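*Project report, Appiah team, spring term. Covers the desktop teardown cell and the fault we now call the soft-stop slip.*

## What we set out to do

Our team spent the term teaching a robot arm to take parts out of old desktop computers and park them in holders so they can be tested later. The cell is called Floltell, after the bench controller that runs it, and we love it very much, even after what it did to us in January.

The idea is simple to say and really hard to do. A tower sits open in front of the arm. The arm reaches in, finds a part, grips it, pulls it free and carries it to a fixture board where it can be picked up again by the test rig. Memory, small cards and processors all go on the board. Drives were supposed to come later (they still are).

This report is mostly about one fault. We had planned to write a report about pick rates, but the fault taught us so much more that we asked to switch topics and our instructor said yes. The pick rates are in the last section if you want them.

## The setup

The arm carries a black two-finger gripper with thin fingertips, and a small camera at the wrist that looks out over the fingers. Floltell handles motion. A second program, Baststead, decides what to do next and how hard to squeeze. Baststead is ours from top to bottom! It started as a sorting exercise in the fall and kept growing.

There are three limits on every grip:

1. **Force limit.** The fingers stop closing when they feel the set force.
2. **Width limit.** The fingers stop closing when they reach the narrowest width we expect for that part.
3. **Soft stop.** If the arm meets more push-back than expected while moving, it is supposed to slow down, hold its grip and wait for a person.

The soft stop is the one that failed. It sits apart from the emergency stop button, which cuts drive power and worked correctly every time we pressed it. We want to be clear about that up front because people on other teams heard "the stop failed" and got worried about the wrong thing.

## What happened

We were in the middle of a long run, and it was going great. The log counter was at 1417 moves with no fault. The task was to reach into the tower and pull a card out of its slot, which means the fingertips have to go down between other parts with very little room on either side.

The arm got its grip, started the pull, and the card stuck. Cards do that. Sometimes a latch hasn't let go, sometimes the bracket rubs on the case. The soft stop should have kicked in at this point. Floltell did see the extra push-back and did send the soft-stop message. Baststead got it and slowed the arm down, exactly as planned. Then, while it was still slowing down, the fingers opened.

So the arm was still moving, slowly, with open fingers, inside a computer full of wires and connectors. The card stayed where it was. One fingertip slid up past it, caught the edge of a metal bracket, and the whole tower got dragged toward the arm. One of us hit the emergency stop and everything went still.

No one was hurt and no one had their hands in the cell. The tower had moved by 73 millimeters, measured from its tape marks. We had a scratched bracket, one bent fingertip pad, and four students staring at each other with very wide eyes.

## Why we cared so much

A dropped card is annoying. A gripper that lets go when it's told to hold on is a different kind of problem, and the more we talked about it the less we liked it. If the arm had been over the fixture board with a processor in its fingers, the chip would have landed face down on the bench. If we ever moved on to drives, it would have been a drive.

We stopped all powered runs that same afternoon and didn't start again until we could make the fault happen on purpose. That took longer than the repair did. Some days it was pretty dull, and then at 4 p.m. on one of those dull days we got it to open its fingers on command and the whole room cheered, which must have sounded odd from the hallway.

## Two work areas, one set of grip rules

Part of the trouble was that the arm works in two very different places with the same gripper. Inside the tower it's tight, with brackets, wires and a drive cage all close to the fingers. At the fixture board there's open space, and the parts stand up in gray holders where they're easy to get at. We had written the grip rules for the board first, and we'd carried them over to the tower without thinking hard enough about it. 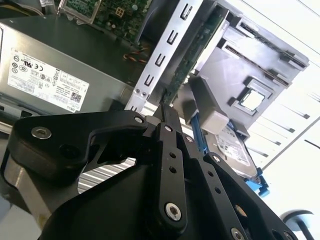
Reaching into the tower, and working at the fixture board: 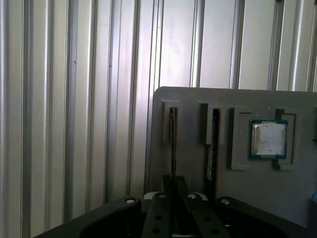
## Finding the cause

Our first guess was the cable to the gripper. We swapped it, ran the test again, and the fault was still there. Our second guess was that the force reading was jumping around. We plotted it and it was lovely and smooth, so that was out too.

The real cause was in Baststead, in a piece of code one of us wrote for placing cards into holders. When a card goes down into a holder slot, the arm feels push-back as the card reaches the bottom. At that point you *want* the fingers to open. So we had a rule that said, in everyday words: if the arm is moving slowly and push-back is high, the part is seated, let go.

You can probably see it coming. A soft stop makes the arm move slowly. A stuck card makes push-back high. Put the two together and the placing rule thought the card had been seated in a holder, so it opened the fingers. The rule never checked whether the arm was at the board at all!

We went back through the saved logs and found the same pattern hiding in earlier runs. Entry 3871 in the January log shows the fingers opening during a soft stop, but that time the arm had already come to rest, so the only sign was a part left in its slot. We had written it down as a missed pick and moved on. That one stings a little.

## How we fixed it

We made four changes, in this order:

- **The placing rule only runs during a place step.** Baststead now keeps a label for the current step (reach, grip, pull, carry, place) and the rule is switched off for all but the last one.
- **The gripper is locked during a soft stop.** The open command is refused by Floltell itself, so even a bad rule in Baststead can't get through. Only the operator can unlock it, from the bench panel.
- **The slow-down is shorter.** The arm used to ease down gently to be kind to the joints. Now it comes to rest much sooner.
- **The tower is clamped.** We should have done this on the first day. Tape marks show you that something moved, and a clamp keeps it from moving.

The second change was the most work and it's the one we're proudest of. It meant adding a check in a part of the system we had always treated as finished, and then testing that the check didn't break normal placing. It did break it, twice. The first version locked the gripper and then forgot to unlock it after the operator pressed the button, so the arm sat there holding a memory stick and would not give it back.

## Testing the fix

For the test we used a dummy card on a string, with the string tied to a spring. We named the whole thing Flallar, and it has its own drawer now. Flallar lets us make a "stuck" card any time we like without risking a real one. The arm grips the dummy, pulls, feels the spring, and should stop and hold.

We ran it 100 times inside the clamped tower. The fingers stayed closed every time. Then we turned the old placing rule back on, on purpose, with only the Floltell lock in place, and ran a short extra set. Baststead asked to open and Floltell refused, every time, with a nice loud line in the log. Watching that line show up was the best moment of the term.

We also repeated normal placing at the fixture board to make sure that cards still went into their holders and came out again. Thin cards gave us some trouble at first. The new step label switched from carry to place a bit late, so the fingers held on after the card was down. Moving the switch point up by a small amount took care of it.

## What is still open

- We haven't tested a stop in the middle of a processor pick. The chip is held flat between two holders and the grip is quite different from a card grip, so we don't want to assume the results carry over.
- The lock hasn't been tried with a full loss of signal between Baststead and Floltell. Right now the gripper keeps its last state, and we think that's correct, but thinking so isn't a test.
- Pulling near wires still worries us. The force limit doesn't know the difference between a card and a cable.

## Pick rates, as promised

Card picks from the tower got a little slower after the fix, mostly from the added check at each step change. Placing at the board runs at the same speed as before. We haven't run long enough since the repair to give a fair success rate, and we'd like the next team to start the counter from zero with the clamp on. The spare fingertip pads are in the drawer with Flallar.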